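The well at Emville was supposed to cure things. Kedir Gebru had heard this from his sister, who had heard it at the bakery, where they also believed that a cat could smell rain two towns off.

"What things?" he asked her.

"Knees," she said. "Skin. Mr. Shiferaw's stutter."

"Shiferaw never had a stutter. He just doesn't like talking to you."

She drove anyway, and he went along because the bus to Celville had stopped running in July and she had the only car in the family. It was 30 miles. She had packed four empty jugs in the back seat and they knocked together on every curve like men arguing in another room.

The owner of the well had put up a gate since the last time Kedir came through, when it was a hole with a board over it and a goat standing on the board. Now there was a gravel lot and a woman in a folding chair with a cash box on her knees. She wanted 200 for a jug.

"Last year it was free," Kedir said.

"Last year nobody knew what was in it."

"What's in it?"

"Grutari," said the woman.

He waited for more, but she had gone back to counting bills into the box. His sister was already unscrewing caps.
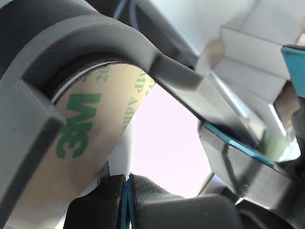 "What is Grutari?" he said, once they were through the gate.

"It's a mineral."

"It isn't. I taught school for most of my life and I had the chart on the wall behind me. There's no Grutari on it."

"Maybe it's new."

"Then how did it get down the well?"

She handed him a jug and told him to hold it straight. The water came out of a plastic pipe with a brass tap on the end, and it came slowly, and it smelled the way pennies smell. An old man ahead of them had rolled up both pant legs and was splashing his shins. He said he'd walked with a stick for years. Kedir looked for the stick. It was leaning on the fence, a good one with a rubber foot, and when the old man had finished with his shins he picked it up and walked off with it.

"You saw that," Kedir said.

"He's just started. It takes three visits."

"Who says three?"

"The lady."

"The lady with the cash box."

His sister turned off the tap and moved the next jug under. She had their mother's way of going deaf when it suited her. Their mother had spent her last winter on teas and powders from a man in Celville who wore a white coat and was, Kedir found out later, a retired roofer. She had liked the roofer. She used to put on lipstick when he came. Kedir had gone to his shop after the funeral to shout at him, and the roofer had cried before he could get started, so he had bought a bag of tea and gone home. The tea was still in the cupboard — he'd tried it once and it was mint.
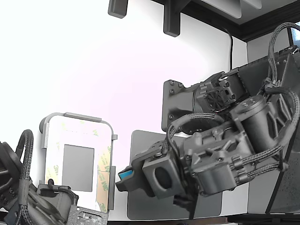

"Do you believe in it?" he asked her, when the last jug was full.

"I believe my knee hurts and it's a nice drive," she said.

He carried two of the jugs to the car and came back for the other two. By the gate there was a new sign he had missed on the way in, painted by hand, with a list of people who had been helped. Shiferaw was fourth. It said STUTTER next to his name.

"I'm going to call him," Kedir said.

"Call him. He gets a cut."

"He what?"

"For the name. She told me. They give him 300 a month and he lets them use it." She put the car in reverse and looked over her shoulder at the gravel. "She asked if you had anything wrong with you."

"What did you tell her?"

"I said I'd ask."

He thought about it as far as the Celville road. His left ear rang a little at night. It had since he was a boy, and no one had ever offered him money for it. The jugs were heavier now and didn't knock on the curves. One had a bad cap, and a thin line of water ran forward under the seat and into his shoe.

"Pull over," he said, but she had her deaf side to him, and the radio on.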